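Running a Regional Amateur Boxing and Grappling Card: Ticket Sales, Bout Order and Crowd Flow at the Tosten Hall Show

Student project report, Sport and Event Management, second year

1. Background

Combat sports shows at the regional level usually depend on the fighters to bring the crowd. A boxer from a local gym sells tickets to family, coworkers and training partners, and many of those buyers care about one bout only. When that bout ends, they go to the lobby or go home. The people fighting later then compete in front of a thinner room.

This project looked at one mixed card, with amateur boxing and submission grappling on the same night, held at Tosten Hall in November. The promoter, Grular Promotions, let our group work the doors and the floor in return for a written report. We wanted to know whether the order of the bouts affected how full the room stayed, and whether switching between two sports made it worse.

2. The show

The hall was set up with one boxing ring at the center and a grappling mat on the raised platform at the north end. Seats were on three sides of the ring. The fourth side, toward the platform, was left open so that both areas could be seen from most rows. Paid attendance was 1,421. Doors opened at 5:30 p.m. and the first bout started at 6:45, which was later than planned because the ringside doctor was still finishing pre-fight checks.

The card alternated between sports in blocks. A block of boxing was followed by a block of grappling, then boxing again, with the main event last. There was one intermission. Fighters came from gyms across the region. The two biggest groups of supporters came with the Chauke Boxing Club and the Umo Grappling Academy, and their sections were easy to pick out by their shirts.

3. Method

We used three sources.

The first was the ticket list. Each gym had its own code, so we could tell which tickets were sold through which gym and which were sold to the general public online or at the door.

The second was a seat check. At the start of every block, two of us walked the aisles with a seating chart and marked empty seats. We did this during ring walks, when people were facing the ring and aisles were clear. We did not mark a seat as empty if there was a coat or drink on it.

The third was a short paper survey handed out at the exits and collected in a box. We received 86 completed surveys. It asked who the person came to see, whether they had been to a fight show before, when they were leaving and why.

We tested the seat check at a smaller club show in October. That test showed us that one person could not cover the floor before the first round was over, so we changed to a pair. We also dropped a survey question about income, which people skipped.

4. Results

The room was fullest for the last bout of the first boxing block. This was a Chauke bout, and the Chauke section had bought the largest single group of tickets. At the start of the next block, which was grappling, that section had clear gaps in every row. Some of those people came back after intermission. Most of the empty seats in the back rows stayed empty.

The Umo section did the reverse. It was slow to fill, with many people arriving during the first boxing block, and it held steady through both grappling blocks. It thinned out before the main event.

General public buyers were the most stable group. They arrived early, moved around during intermission and mostly stayed to the end. Survey answers from this group said they wanted to see the whole card. Several wrote that they had come for boxing and found grappling hard to follow. The ring announcer introduced the athletes but did not explain how points or submissions worked, and the scoreboard faced the officials.

The changeover between blocks took roughly 7 minutes each time. In that period the house lights came up and music played. Many people took this as a break and left their seats. The first grappling match after each changeover began with a line still standing at the concession stand.

The most common reason given for leaving early was that the person's own fighter was done. The second was the length of the show. Parking and price were mentioned less often than we expected.

5. Discussion

The results support the idea that bout order matters, but we cannot say how much. The Chauke supporters left after their fighter, and they might have left at that point on any card. What the order did was put a large departure right before a change of sport, so the two effects landed together. If the Chauke bout had been placed after intermission, the hall would probably have been fuller for the first grappling block.

The house lights were a simpler problem. The lighting operator told us the lights were raised so the officials could move safely from the ring to the platform. Low lighting along that path would have been enough.

We also think the grappling rules should be explained. A short announcement before the first match, and a second scoreboard facing the crowd, would cost little.

6. Limits

This was one show in one hall. Our survey only reached people who used the main exit, and people in a hurry were less likely to fill it in. Seat checks at the start of a block miss anyone who leaves in the middle. We had no access to concession sales by time, which would have helped us see when the lobby was busy.

7. Recommendations to the promoter

Split the gyms with the largest ticket sales across the card, with at least one after intermission.
Keep the house lights down during changeovers and light the walkway only.
Explain grappling scoring before the first match and put a scoreboard where the crowd can read it.
Print an estimated time next to each block on the bout sheet.
Start the medical checks earlier so the first bout is on time.

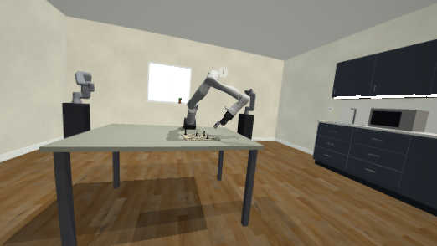

Grular Promotions has agreed to try the first two changes at its spring show. Another group from our course will repeat the seat check there using the same chart and the same marking rules, and the blank survey form has been passed on to them with the income question left out.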